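홈 | 소리와 음악 | 악기 | 낱말 풀이 | 찾아보기

밴드의 노래는 어떻게 음반이 될까

밴드가 함께 연주한 노래를 음반으로 만들려면 여러 단계를 거친다. 이 글에서는 녹음, 믹싱, 마스터링이 각각 어떤 일인지 알아본다. 보기로 드는 밴드는 파크컴(Parkcombe)이다. 구성원은 6명이고, 첫 음반에는 노래가 여섯 곡 들어 있다.

1. 녹음

소리는 공기의 떨림이다. 드럼을 치면 드럼의 가죽이 떨리고, 그 떨림이 공기를 타고 퍼진다. 마이크 안에는 얇은 진동판이 있다. 진동판은 공기의 떨림을 받아 함께 움직이고, 마이크는 이 움직임을 전기 신호로 바꾼다. 컴퓨터는 전기 신호의 크기를 아주 짧은 간격으로 재어 숫자로 저장한다.

마이크를 악기에 가까이 두면 그 악기의 소리가 크게 잡힌다. 멀리 두면 벽과 천장에 부딪혀 돌아온 소리도 함께 잡힌다. 그래서 같은 악기라도 마이크의 위치에 따라 다르게 들린다.
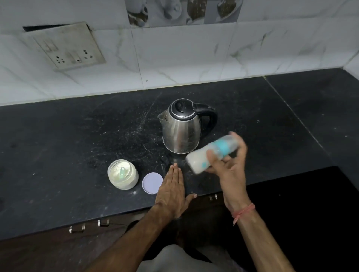 악기마다 따로 저장한 소리를 트랙이라고 한다. 드럼 트랙, 베이스 트랙, 기타 트랙, 목소리 트랙이 따로 있으면 나중에 하나만 고칠 수 있다. 파크컴은 드럼과 베이스를 6월에 먼저 녹음했다. 기타와 목소리는 그다음에 녹음했다. 노래하는 사람은 헤드폰으로 먼저 녹음한 연주를 들으면서 박자를 맞춘다.

한 번에 완벽하게 연주하기는 어렵다. 같은 부분을 여러 번 연주하고, 그중에서 잘된 것을 고른다. 한 번 연주하여 녹음한 것을 테이크라고 부른다. 이 음반의 녹음을 맡은 기술자 시완 기틴스(Siwan Gittins)는 테이크마다 번호를 붙여 공책에 적었다.

2. 믹싱

믹싱은 여러 트랙을 하나로 합치는 일이다. 보통은 왼쪽과 오른쪽, 2개의 채널로 만든다. 이것을 스테레오라고 한다. 기타 소리를 왼쪽 채널에서 더 크게 하면 기타가 왼쪽에 있는 것처럼 들린다.

믹싱을 하는 사람은 다음과 같은 것을 조절한다.

음량: 각 트랙의 소리 크기.
음색: 높은 소리와 낮은 소리의 비율. 이것을 조절하는 장치를 이퀄라이저라고 한다.
울림: 소리가 넓은 방이나 좁은 방에서 나는 것처럼 들리게 하는 효과.

베이스와 큰북은 둘 다 낮은 소리를 낸다. 두 소리의 높이가 많이 겹치면 구별하기 어렵다. 이때는 이퀄라이저로 한쪽의 낮은 소리를 조금 줄인다.
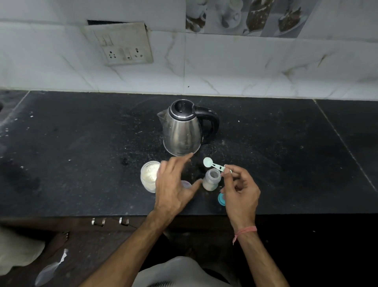
조리대 위의 젖병과 전기 주전자. 오른손에는 계량스푼을 들고 있다.

3. 마스터링

마스터링은 음반을 내기 전의 마지막 소리 작업이다. 믹싱이 끝난 곡을 차례대로 놓고 음량과 음색을 비교한다. 한 곡이 다른 곡보다 지나치게 크면 듣는 사람이 곡마다 음량을 다시 맞추어야 한다. 곡과 곡 사이의 빈 시간도 이때 정한다.

4. 음반사와 유통

음반사는 음반을 만드는 데 드는 돈을 내거나 음반을 알리는 일을 한다. 파크컴의 음반사는 프리라바크(Priravach)이다. 유통사는 완성된 음반을 가게와 음악 서비스로 보낸다. 이 음반은 디스티코(Distico)가 유통했고, 11월 10일에 나왔다. 처음 찍은 음반은 2821장이다.

음반사와 유통사가 같은 회사일 때도 있다. 음반사 없이 밴드가 직접 음반을 내는 경우도 있다. 이때는 녹음 비용과 포장, 홍보를 밴드가 모두 맡는다.

낱말 풀이

진동판: 공기의 떨림에 따라 움직이는 얇은 판.
트랙: 악기나 목소리를 따로 저장한 소리.
테이크: 한 번 연주하여 녹음한 것.
채널: 스피커 하나로 보내는 소리의 길.
유통: 만든 물건을 파는 곳까지 보내는 일.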